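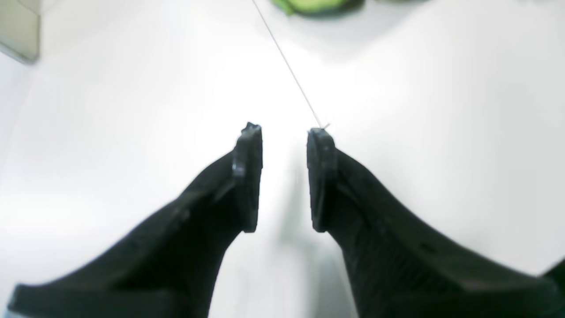 White tabletop, up close

Home / Forums / Household / Closets and Laundry
Thread: Fold, roll, or give up?

Zuweira Wumbei
16 Sep 2025
We moved to Limmont in June and the new dresser has drawers built for a person who owns one sock. I've always folded T-shirts flat in a stack. My sister rolls hers and talks about it the way other people talk about their church. I tried rolling for 15 days and my drawer looks like a deli counter. Is there any real case for it? My olive shirts seem to crease if you look at them wrong.

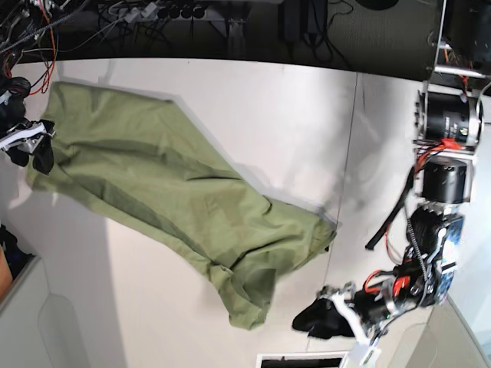

Mawuli Amegashie
Rolling is for suitcases. At home you want them folded in thirds and standing up like files, so you can see every shirt without digging. I did the whole closet one evening and now I wear shirts I'd forgotten I disliked.

mastard
Hard disagree. Standing them up works until you take two out, and then the rest lie down and die. I hang everything. Yes, T-shirts too. Come at me.

Mawuli Amegashie
Hangers give you shoulder bumps. You look like you're hiding a pair of walnuts.

mastard
Buy better hangers. I got a pack of 50 Parnicos with the wide ends and I'm walnut free.

Zuweira Wumbei
I have one closet rod and my husband's coats live on it, so hanging is out. Tried the thirds thing last night. First you get it lying flat, sleeves out, and this is already the longest relationship I've had with a T-shirt.
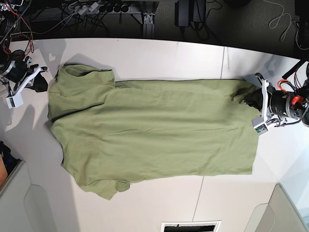 Re: Folding in thirds (split from main thread)

owusu_k
Fold while they're still warm from the dryer. Half the creases people complain about come from the basket, where the shirts sat for two days "resting." Ask me how I know.

Zuweira Wumbei
Mine rest for closer to a week - it's a spa in there.

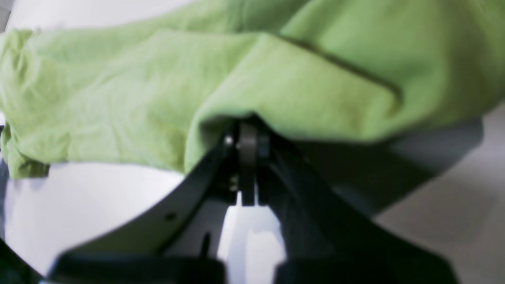 mastard
2,887 posts on this board and I'm still the only one in favor of hangers. Fine. At least get a divider for the drawer so they can't fall over.

Mawuli Amegashie
A shoebox lid does the same job for free. Trim the short side if the drawer sticks.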